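Musier Ladder Data
README, last touched June

Results and court bookings for the Musier squash ladder, all in one folder. Put together by Meifang Cui with help from Jaanus Laur, who typed up most of the old paper sheets. Quick notes only, ask if something is missing.

What's in it

matches.csv — one row per match. Player codes, court, score by game, who reported it.
players.csv — code, grade, season joined. No names, no phone numbers.
bookings.csv — court slots from the Drener booking page, export as is.
old_sheets/ — typed from paper. Spelling left alone.

300 matches in total, 80 players, 2 courts. Season one is thin. Season two is much better, Drener was up and running by then and people had to enter a score before they could book again.

How scores are written

Winner first, always. Games split by a space, points by a hyphen, so 11-7 9-11 11-5 11-8. Walkovers are WO with no points. Retired hurt is RET and the games played so far are kept. If the score column is blank, the match was played but the sheet only had a tick on it.

Times are local, 24 hour. Anything before 07:00 is a typing error, doors arent open. Not fixed yet.

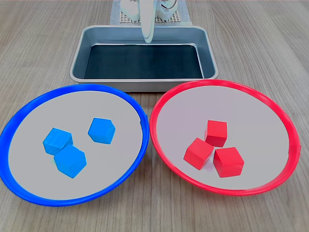 Grades run A to E. Grade is the one held on the day of the match, so the same code can show up as a C and later a B. Dont join on grade. Join on code.

Known problems

25 rows in old_sheets/ have no court number. Left blank, please don't guess.
Challenge matches against Plultavham are in matches.csv with type = away. Their players have codes starting P and no row in players.csv.
Duplicate reports: both players sometimes sent in the same match. Mesfin Chala went through season two and took these out, season one still has a few.
Court 2 was shut for floor work for part of season one. Bookings from then are real bookings but got moved to court 1, and the file still says 2.

Ranking script

rank.py reads matches.csv and prints the ladder. Needs Python 3, nothing else. Winner takes the loser's spot if the loser was higher, everyone between drops one. WO counts as a win. RET counts too — Chaiwat Ongart wanted it out, so there's a flag, --no-ret.

Use

Fine for club stuff, teaching, messing around. Ask before putting it in anything printed. Please dont try to work out who the codes are, some of the players are juniors.

Fixes go to Gayan Gamage, he keeps the master copy. Send the row number and what it shoud say, not a whole new file.

To do

Rungrueang Cup results, still on paper
early times
season one duplicates
column notes for bookings.csv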